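Wrist vs head view for the drawer task

trinham_lab
23 Aug 2022
We retrained the Waro policy on 269 two-handed desk demos, handheld grippers only. Each demo has two wrist streams plus a head stream.

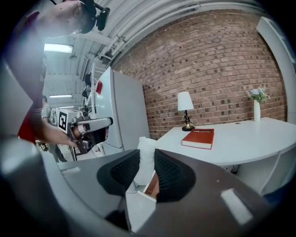 Baseline was wrist only. It finished 17 of 100 drawer trials - most failures were missed handles.

clolov
Wide lens on the wrists? Distortion alone could explain that.

trinham_lab
Yes, fisheye. Undistorting changed nothing measurable.
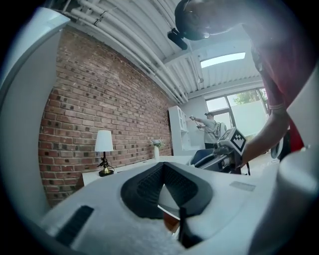

Wrist view, marker cube on the other gripper.

Head stream added, same split:

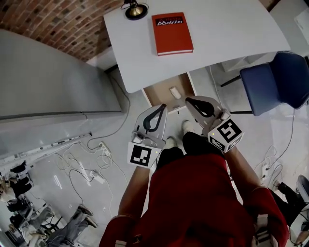 1. Head plus wrists: 96 of 100.
2. Head only: placed well, grasped badly on small objects.

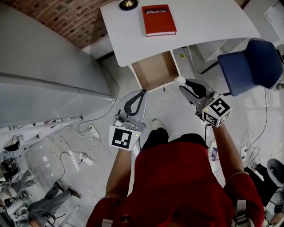 poirier disagrees. One desk and one drawer height is memorization until you move the furniture.

trinham_lab
Fair. Second desk is next.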